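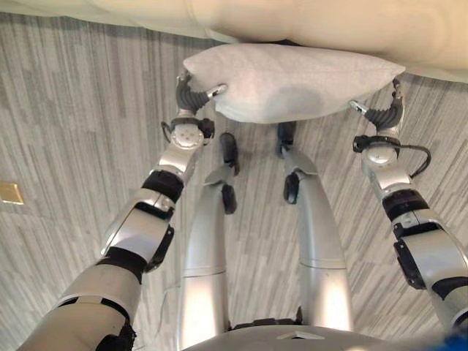

Filed under: Members' News

Spring linen swap, quick version as I'm typing this between calls.

We're back at the Garside hall in May, exact date once Roland Naylor gets the key sorted. Last year more than 1000 pieces came through and we ran out of tables by lunch, so 6 extra this time, on loan from Candedon.

Bring: sheets, pillowcases, blankets, quilts, towels. Clean please. Label the size on a bit of masking tape, twin/full/queen, saves everyone unfolding teh lot. No electric blankets. No foam toppers, we got stuck with eleven of them.

Drop off the evening before if you can, side door on Telach Street. Parking is tight, don't block the bakery.

Leftovers go to the shelter same as always. They're short on twin fitted sheets and anything flannel.

Still need drivers!! Two vans would do it. Call Terence Whitlock or leave a note in box 503, he checks it most mornings.

Coffe and rolls for anyone who stays to fold.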